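## Grocery packing data: questions we keep getting

**How many examples do you have?**
588 usable ones as of November. The plan says 4,000. Renu Srivastava thinks the plan is optimistic, and so do I.

**Is more data the answer?**
Maybe. The Hemden set was bigger than ours and the model trained on it still fumbled fruit. I'd want to see variety before volume — different bags, different produce, different starting positions.

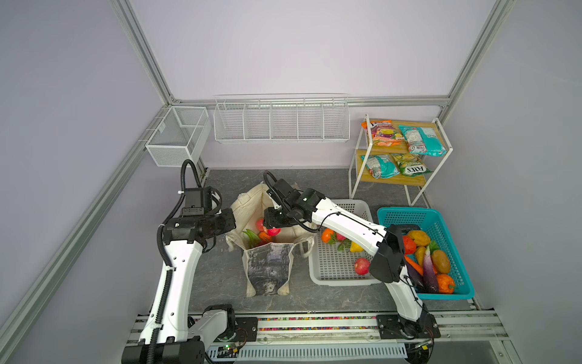 Two arms, one tote bag.

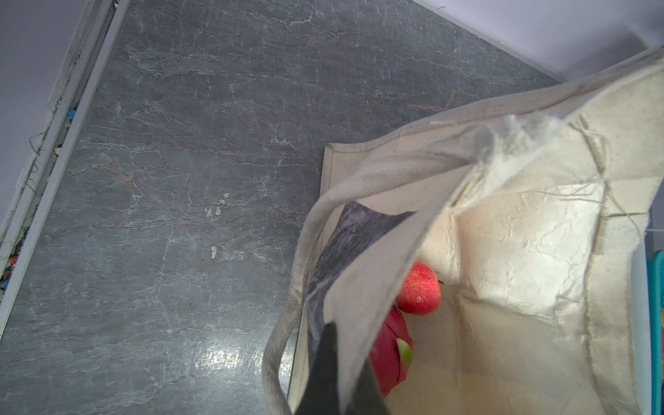
**Do failed attempts get thrown out?**
No. We label them and keep them apart. Roughly 70 are in that folder so far, and whether they help training is an open question.

**Prurkden claims its policy works in any kitchen. Does yours?**
We haven't tested that. I doubt they have either. Ask how many kitchens.

**Can I get the data?**
Not yet. Labels need a second check first, and only 2 of us do it.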